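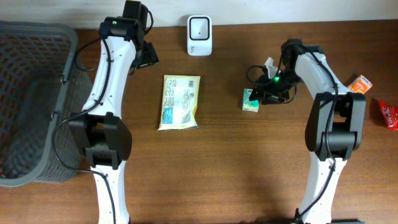

Laundry basket

A laundry basket is an open or lidded container used to hold clothes and household linen before washing, or to carry them between the machine, the line and the cupboard. Most are now moulded in plastic, in grey, white or some pale colour, with sides pierced by rows of openings. Older types were woven from willow or cane. The word is often used loosely for the laundry hamper, a taller container that stays in one place.

Construction

The common plastic basket is made in one piece. A thick, rounded rim stiffens the top edge, and handles are either cut into the wall just under it or moulded as part of it. The lattice saves material and weight. Sellers usually say that it also lets damp washing "breathe", a claim repeated far more often than it is tested. Wet towels left in a pile stay wet in the middle whatever the walls are like, and the openings do little for anything that is not touching the sides.

Handles are the usual point of failure. A basket that is dragged by one side when full will tend to split where the handle meets the rim, and a split of this kind cannot be glued with much hope of success.

Capacity

Makers state capacity in litres, measured to the rim. The figure says little about how much laundry will fit, as folded sheets and crumpled shirts take up very different amounts of room. The household writer Anqi Gu has argued that litres should be dropped altogether in favour of a stated load in kilograms, though she has not explained how a buyer would check that either. The Haslinger catalogue listed one basket as holding up to 25 kilograms, a weight few people would care to carry upstairs.

Use as general storage

Baskets are widely used for things other than laundry: toys, shoes, post, packets waiting to be put away. Tidying guides recommend the "basket sweep", in which loose items are gathered from a table or floor into one container and sorted afterwards. The method is generally credited to Gebhard Lehner, whose pamphlet for the Skekholm household course described it under the name "one round". The credit is doubtful. Similar advice appears in earlier housekeeping columns, and Lehner himself gave no source.

Supporters say the sweep shortens the job. Anselmo Goicoechea, reviewing the pamphlet, objected that it measures only the first half, and that a full basket in the hallway is the same mess with a handle on it. A survey of 397 households, quoted in later editions, is said to favour the method, but the questions put to them were never printed.

See also

Clothes horse
Hamper
Linen cupboard
Peg bag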